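Open day at Murkley, anyone else go?

gredico_fan
Posted 2/9/25
Went up with my kid and stayed more than 2 hours! Loved the sim kitchen they had up on the big screen, with the grippers working around the sink and that huge red ball. 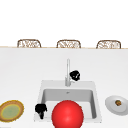 Zirmont Robotics Club / Visits and Demos

makis_k
Same here, but I wanted real hardware. A simulated faucet can't get bent, you know?

tsakiris104
Disagree. Dionysis Ververidis let my daughter drive for a bit and she'd have wrecked a real counter lol. Sim is the right call for visitors.

makis_k
OK fair, for kids. I still drove 11 miles to look at a screen.

gredico_fan
They said there's another one in July, I'll ask about the real arms.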